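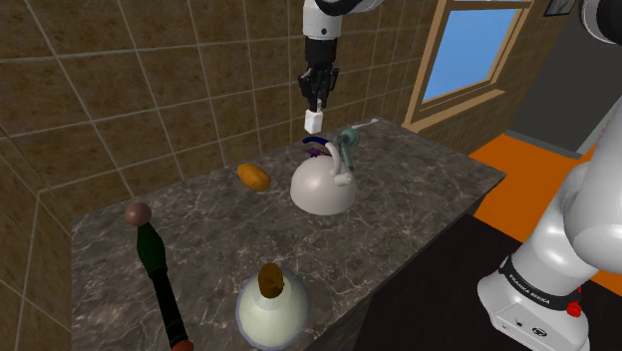 Küchenszene, Greifervergleich in der Simulation, Januar

Stand heute Vormittag: Die Szene mit der Marmorplatte läuft jetzt mit beiden Greifermodellen durch. Arm ist in allen Läufen der Franka, getauscht wird nur das Werkzeug am Flansch. Variante A ist der schwarze Zweifinger, Variante B das Modell aus dem Projekt Terov mit den breiteren Backen. Controller für beide Varianten: Fuvau, kartesische Impedanz, Parametersatz unverändert aus dem Dezember übernommen.

Aufgabe: kleinen weißen Würfel von der Arbeitsplatte aufnehmen, über den Wasserkessel heben, hinten absetzen. Der Kessel bleibt als Hindernis stehen, ebenso der übrige Kram auf der Platte. Ich hatte überlegt, die Flasche mit dem korkähnlichen Stopfen rauszunehmen, lasse sie aber drin. Sie stört den Greifer nicht und gibt der Kamera etwas zu tun.

Ablauf

Pro Variante 1000 Läufe, Würfelposition zufällig, Orientierung zufällig um die Hochachse. Kessel fest. Zeitlimit je Lauf 30 Sekunden, danach Abbruch und Eintrag als Fehler. Kontaktparameter der Finger für A und B gleich gesetzt, damit ich nicht wieder Reibwerte vergleiche wie beim letzten Mal. Zufallsstartwerte sind für beide Serien identisch und liegen mit im Ordner.

Beobachtungen A

Greift sauber, wenn der Würfel parallel zu den Fingern liegt. Bei Schräglage dreht er sich beim Schließen in die Backen hinein, das sieht man im Log als kurzen Momentensprung am letzten Gelenk. Danach hält er. Die meisten Fehler kommen vom Transport: Der Planer legt die Bahn knapp über den Henkel des Kessels, und der Regler gibt in der Höhe etwas nach. Reicht manchmal für eine Berührung. Das ist kein Greiferfehler, wird aber von der Auswertung als solcher gezählt. Muss ich trennen.

Beobachtungen B

Weniger Verdrehen beim Schließen, dafür Probleme beim Anfahren. Die breiten Backen stoßen an den Kesselkörper, sobald der Würfel dicht daneben startet. In 4 Läufen hat der Arm den Kessel regelrecht weggeschoben und dann trotzdem gegriffen. Die Auswertung meldet dort Erfolg. Habe ich von Hand auf Fehler gesetzt und in der Tabelle markiert.

Kamera

Ansicht schräg von oben, Fenster im Hintergrund, rechts die Basis des Arms. Für die Kontrolle der Läufe in Ordnung. Für die Lageschätzung taugt sie nur bedingt: Der Kessel verdeckt zu viel vom Bereich dahinter, von dem dunkelblau-violetten Teil dort schaut gerade noch ein Streifen heraus. Das Jääskeläinen-Modul verliert es in fast jedem Bild. Der Würfel selbst wird gefunden, solange er frei über der Platte hängt. Liegt er neben dem Kessel, springt die Schätzung zwischen zwei Lagen hin und her – beide weiß, wenig Kontrast. Für die nächste Serie den Würfel umfärben oder eine zweite Kamera von links dazunehmen. Umfärben geht schneller.

Das orangebraune ovale Lebensmittel links vom Kessel wird dagegen durchgehend erkannt. Wäre als zweites Greifobjekt brauchbar, gerade weil es rund ist und B dort vermutlich im Vorteil wäre.

Offen

– Auswertung: Kollision beim Transport und Fehlgriff getrennt zählen
– Freiraum über dem Henkel im Planer hochsetzen, dann A noch einmal komplett
– Steifigkeit in z prüfen, Fuvau rechnet die Nutzlast anscheinend nicht mit ein
– Backen von B: Kollisionsgeometrie ist gröber als das sichtbare Netz, feineres Modell aus Terov holen
– Skolletum-Export bricht bei langen Serien ab, Logs vorerst einzeln sichern

Nachtrag 16 Uhr: Freiraum hochgesetzt, kurzer Probelauf mit A, keine Berührung am Henkel. Bahn wird dadurch länger, bleibt aber im Zeitlimit. Die volle Serie läuft über Nacht auf dem Rechner im Nebenraum, bitte nicht neu starten.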